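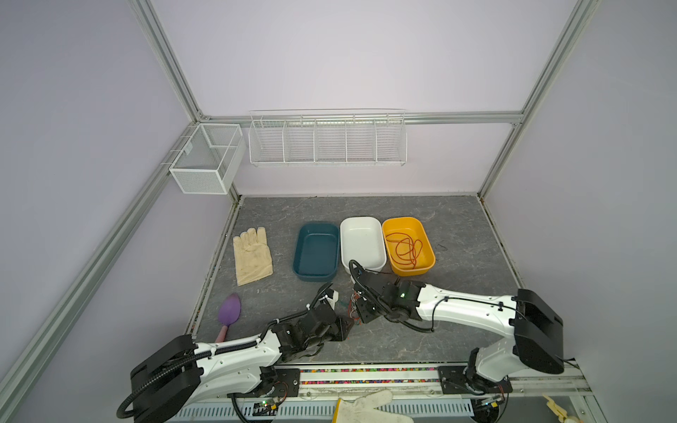
*Three bins, two gloves, a coil of cord in the yellow one.*

**domain_gounder** wrote:

Renewal question. I hold 9 names at Numis, all registered through their old reseller panel. After the July migration, 3 of them show an expiry date in the panel that is a year later than the one in WHOIS. Which one counts? 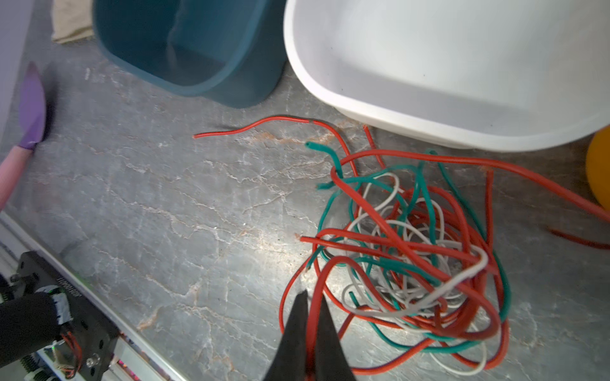 The panel also says auto-renew is on for all nine, but I have invoices for six. Support ticket 532 has been closed twice without a reply.

**akow** wrote:

The registry date counts. The panel only shows what the registrar has in its own database. Query the registry over RDAP and ignore the rest.

**Savita Grewal** wrote:

Partly disagree. Many registries add the year automatically at expiry, and the registrar can delete the name within the grace period and get its money back. A later registry date doesn't prove you have paid — check the registrar expiry field as well, if Numis publishes it.
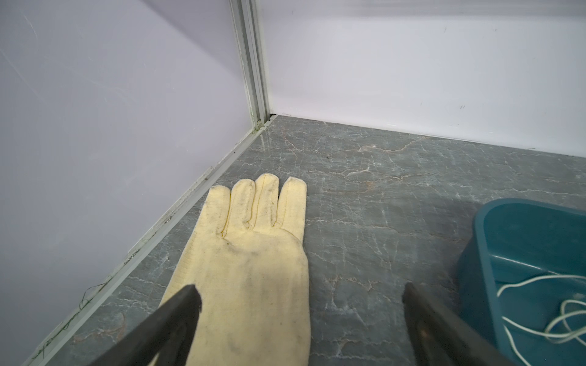
In your case the registry is the one showing the earlier date, so I would treat those names as unrenewed and pay by hand before that date.

**akow** wrote:

Fair point on the grace period. Still wouldn't pay twice without an answer on the ticket.

**pratotcombe** wrote:

One renewal fee is cheaper than a redemption fee. What I did with 331 names after the same migration:

1. Exported the panel list to CSV and compared it with RDAP. 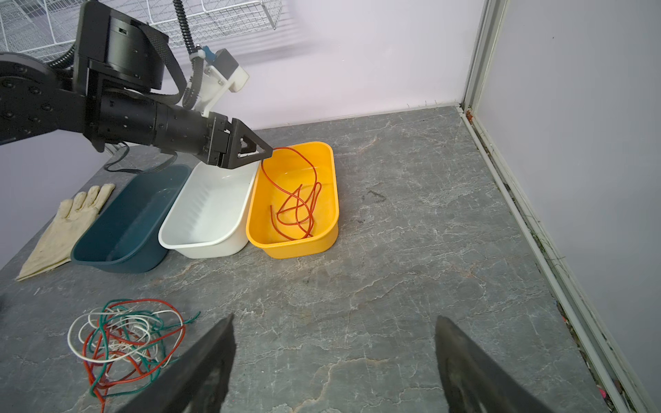
2. Renewed every mismatch for one year and kept the receipts.
3. Unlocked the names and requested the auth codes.

**domain_gounder** wrote:

RDAP agrees with WHOIS on all three. Paying today, transferring out afterwards.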